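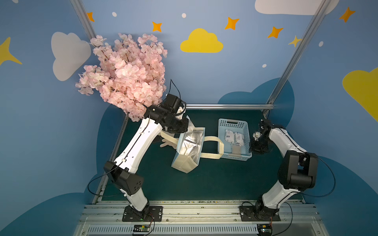 One reader wrote back before we had even finished our notes to ask whether the arms at the Torov open day were really doing chores or just waving at people. Chores! Bags, baskets, gloves, a bunch of pink blossoms, all the floppy stuff that most demos stay well away from.

We went over to Torov in July with 30 other people from the Wallel list, and the booths with two arms at one table had the longest line all afternoon. We stood there for nearly 96 minutes and could have stayed longer.
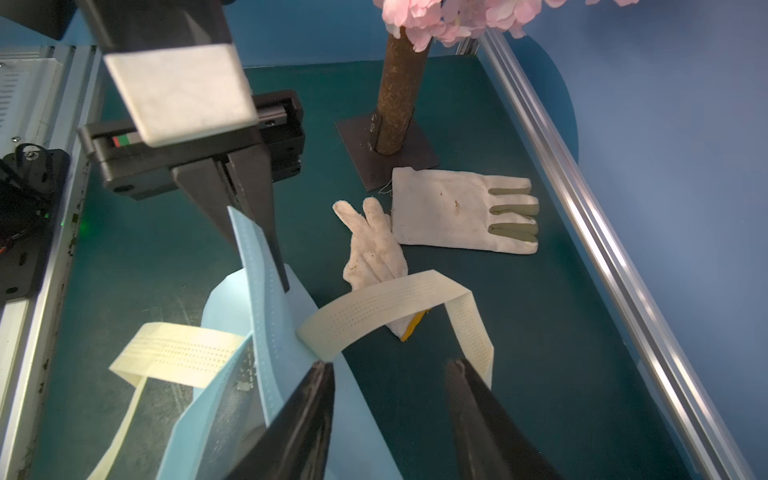

Soft things are the hard part, a woman in line told us, and after years of trying to fold fitted sheets she felt for the machines. We're with her. A face mask has no fixed shape, and neither do its ear straps, so every grab is a new problem.

The cloth tote bags were our favorite. They sag and they lean, and one arm can end up holding the rim while the other goes looking for a handle.

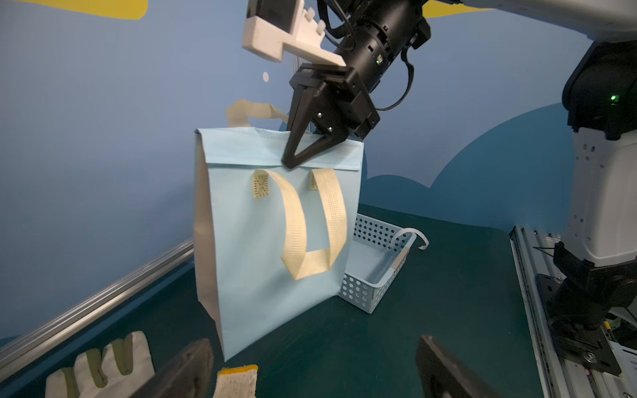
Baneo had a table by the door with handouts, and we brought back a stack for anyone who missed the trip. The next open day is in October, in Room 832. Bring the kids, and get in line early!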